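Holst to Landar on foot — valley path or over the top?
Forum: Walking and Outdoors > Route planning
Page 1 of 1

peatfoot
Posted 19:52

Finally got my week off sorted and I'm going to Holst! I've wanted to walk in that valley ever since I saw it from the train years ago, and now I've got the map spread over the kitchen table and I can't stop looking at it.

The plan is four nights in Holst, with one long day to Landar and the bus back. As far as I can see there are two ways of doing it. The valley path follows the river on the north side, passes under Alilura and comes into Landar by the old mill. The other one climbs out of Holst straight away, gets up to the 2000 ft contour and stays near it along the edge before dropping into Landar from the west. The map makes the high one 17 km and the river one a bit less.

I'm leaning towards the top (of course I am) but I'll be there in March and I've never walked on that sort of ground so early in the year. How boggy does it get? And does the 205 run all day or only in the mornings? I'd love to hear from anyone who's done either of them, or both.

I've got room for one bag, so it's mostly layers and waterproofs, plus the usual warm stuff for the evenings.

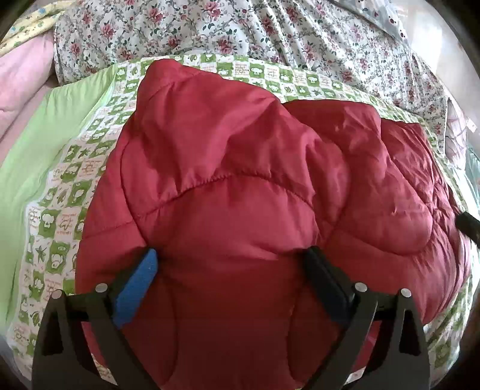
Last edited by peatfoot in February, 20:14. Reason: distance corrected

Forgot to say, I'm happy walking alone and I'm a decent map reader, but I'm slow uphill and I stop for every bird. Seven hours including stops would be a normal day for me.

----

limestone_lil
Posted 20:31

Oh you lucky thing, go over the top! I did it in April and it's one of the best days I've ever had out. You get the gritty brown moor on your left and all that green and white wall country on your right, and the river down in between, and you can see Landar church for the last two hours without it seeming to get any closer. Curlews everywhere.

Boggy yes, but only in two spots, just after the second stile and again by the sheepfold. The rest has good firm turf. I wore ordinary boots and got one wet foot.

----

slowcoach
Posted 20:48

I'll be the one who disagrees then. April and March are different animals up there. I've been along that edge in the second week of March and the stretch past the sheepfold was over my gaiters, with old snow lying in the ditches so you couldn't tell what you were stepping on. It took me nearly an hour to get across what looks like nothing on the map.

The river path gets written off as the easy option and it's lovely. There are dippers, there's the packhorse bridge, and the woods below Alilura are full of snowdrops until quite late. If you stop for every bird you'll hardly get out of Holst.

----

limestone_lil
Posted 20:55

Over your gaiters? Were you keeping to the wall? There's a trod on the upper side that stays dry, but you have to go through the gap about a field before the fold. If you follow the line on the map you end up in the rushes.

----

slowcoach
Posted 21:03

I followed the right of way, yes, as most people would who hadn't been before. If the dry line isn't on the map it isn't much help to somebody new to the place. But I'll look for your gap next time.

----

peatfoot
Posted 21:20

This is brilliant, thank you both. I've pencilled in the gap and the snowdrops.

What I'm wondering now is whether there's a way of splitting it. If I went up from Holst and had a look at the ground, could I come down at Alilura and finish by the river? There's a dotted path shown going down through a wood, but it's all contour lines just there and I can't tell if it's a proper path or wishful thinking. I don't mind steep so long as it isn't loose.
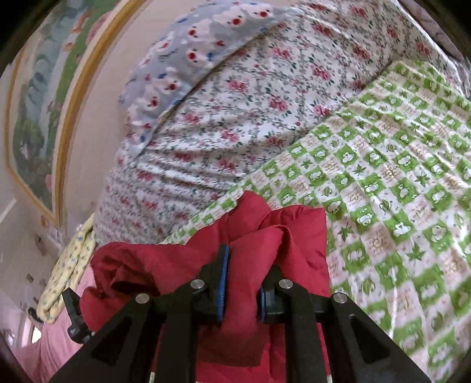 If it does go, that would give me the first half of the edge, which looks like the better half anyway, and then the packhorse bridge in the afternoon when I'm tired and want something flat. I could even have my lunch at Alilura if there's anything open. The only café I can find mentioned is in an old leaflet and I don't trust it.

----

wallgap
Posted 21:37

It goes! It's a proper path, with steps in the steep bit. You lose 300 m in not very far so your knees will know about it, but there's nothing loose and there's a handrail where the spring comes across. Please do it, it's the prettiest way down in the whole valley and I never meet anyone on it.

The café at Alilura opens at Easter, so take sandwiches. There's a bench by the chapel wall that gets the sun from noon.

The 205 runs every two hours from Landar, last one 17.40 when I used it in the autumn. It stops by the market cross, and not at the station whatever the sign tells you. Check the winter times before you go.

----

slowcoach
Posted 21:44

Seconded on the wood, with poles. And I'm pleased to see the river getting its share.

----

limestone_lil
Posted 21:49

I still say the western half is the better half — the drop into Landar is the bit I dream about! But if it's been raining all week I'd do what wallgap says and save the rest for summer.

----

tworucksacks
Posted 22:10

Has anyone come at this from the Dullville side? I know it's a bit off topic. We're staying there in May with two children (eight and eleven, good walkers, endless snacks) and I'd love to get them up on the edge without the long pull out of Holst. There's a lane that seems to go most of the way up.

----

wallgap
Posted 22:18

Yes, the lane's fine and it's quiet. Park by the green in Dullville, not at the top, where the verge is soft and the farm needs the turning space. It's an hour up with children, and there's a big flat boulder on the skyline that mine always raced to. Come back by the fields for a change of view.

----

tworucksacks
Posted 22:26

Perfect, thank you! They'll want to know about the boulder every day until May now.

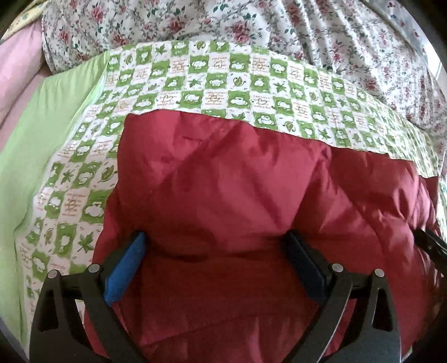 Red quilted and puffy, on the bed

----

peatfoot
Posted 22:41

Right, decided. Up from Holst, along the edge, down through the wood, sandwiches on the chapel bench and the river into Landar. If it's dry and I'm feeling strong at the top of the wood I'll carry on and look for the gap in the wall instead. I'll put a post up when I'm back with the state of the ground by the sheepfold.

One last thing, does the shop in Holst sell the local map? Mine's coming apart at the folds, right where Alilura is.

----

limestone_lil
Posted 22:46

It does, behind the counter with the batteries. Have a wonderful time!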